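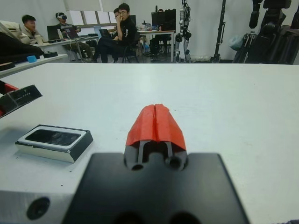
Packing small rectangular goods is mostly a question of surface. A glossy face scratches, a corner dents, and tape goes on in whatever direction the hand was moving at the time. I have been repacking the Urnico stock in May, and these are my working notes on the method.

The table comes first. White is the best color for this work because a dark box shows up against it from any side. The top should be matte. Mine gets wiped with a damp cloth before each batch, and the smudges that survive the cloth are left alone. Anything gritty is removed, as grit under a glass panel does more damage than a short drop.

Clear tape is next. I use 50 mm tape from Stullmont on a plain hand dispenser. The first strip runs the long way over the top and down both ends by 16 mm. The second runs across. Wrinkles are cosmetic unless they reach an edge, where they lift and collect dust.

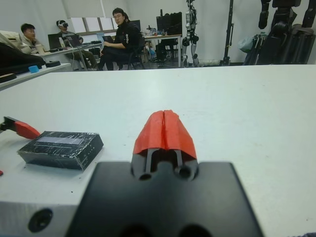 Labels go under the tape if they have to last and over it if they will change. Printing that sits under a wrinkle is hard to read at an angle, so press the tape down from the middle of the label outward with a fingertip or a folded cloth.

Na-rae Gil wrote to ask whether a sleeve would be quicker. I timed both. The sleeve took longer on the first 2 boxes and less time after that, but it shifts on anything with rounded corners – the Ma cases, for one. I went back to tape.

Spacing on the table matters more than I expected. With two items out, I leave a gap between them wide enough to get hold of either one without touching its neighbor. Window sides face up. Items with a raised rim can go face down for a moment, flat ones never.

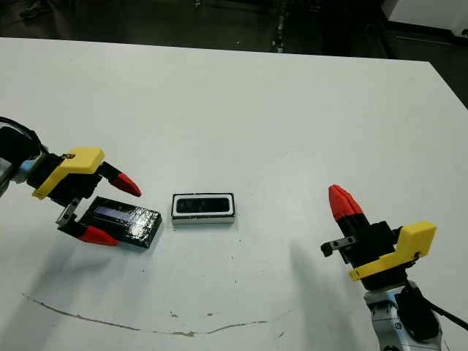
Black item at left, white-framed one beside it, both with the window up.

Remaining: the Grarkar boxes, 50 in all, which are taller and will need a wider strip across the lid. I have not settled on the overlap for those yet.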